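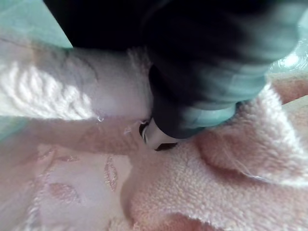 Willo 毛巾整理夹爪套件（桌面版）

店里上架这套东西之前，我自己先用了一阵，所以这页写得会比别的商品页啰嗦一点，赶时间的朋友可以直接拉到最后看配置。

先回答大家问得最多的：它能不能替我叠毛巾？能叠一部分。单条毛巾平铺在桌上，四角露着，它叠得挺像样，对折再对折，边也对得齐。可是从烘干机里掏出来的那一大堆嘛……就要看运气了。厚绒的和薄的压在一起，它得先弄明白哪儿是这一条的边，哪儿是下一条的褶子，这件事我三岁的外甥女都做得比它快（她叠得不好看就是了）。

我拿家里的旧毛巾试过，100 次抓取，单层抓起来的有 60 次，剩下的要么带起两条，要么滑掉。滑掉的里面长绒的最多，圈圈又密又软，指尖压下去是陷进去了，一提却只揪住表面那点绒。带压花的薄布反而省心，纹路有点起伏，夹得住。卷成一团的白毛巾最麻烦，我一般会先用手抖开，再交给它。你可能要说，那我都抖开了，干脆自己叠了呗！对，一条两条的话我也是这么干的。

那谁会用得上？我觉得是小型洗衣房、民宿、美容院这类地方，毛巾规格统一，每天都是同一批活。Thérèse Cloutier 开的那家民宿八月起在用，她把毛巾按厚薄分了两筐再上台，说最喜欢的是下午四点以后没人守着它也在慢慢叠。慢是真的慢，她那边一条大浴巾要 14 秒找边，再加 16 秒叠好，换成熟手阿姨早叠完好几条了。

指尖我建议选金属圆头的。硅胶头抓力大些，但特别粘毛，用半天就得擦。圆头抛过光，不勾线，家里毛巾本来就有线头的，也不会越扯越长。Flernance 的软指套也能装上去，尺寸刚好，就是要另外买，我们店暂时不进货。

腕部带一个小摄像头，贴着布看，近处的绒圈都看得清，远处就别指望了。灯光要注意：台面如果反光，正上方又有灯，它找边会犹豫，来回试好几下。我后来把灯挪到侧面，好了不少。

床单被罩目前不行。袜子配对也不行（我知道你想问）。软件是 Snorradóttir 那边在维护，更新说明里写了以后会支持枕套，等真能用了我再改这一页，现在请不要为了枕套下单。

配置
夹爪本体，黑色，1 个
金属圆头指尖，1 对
硅胶指尖，1 对
腕部摄像头及连接线
桌边固定座
中文说明书（薄，写得还行）

电源适配器发 Asia 版，下单时请选好插头类型，选错了要自己换转接头。机械臂不含在套件里，不确定手上那台能不能接的，把型号和法兰照片发给客服，我看到会回，一般在晚上。

拆封后指尖不退，本体没有磨损可以退。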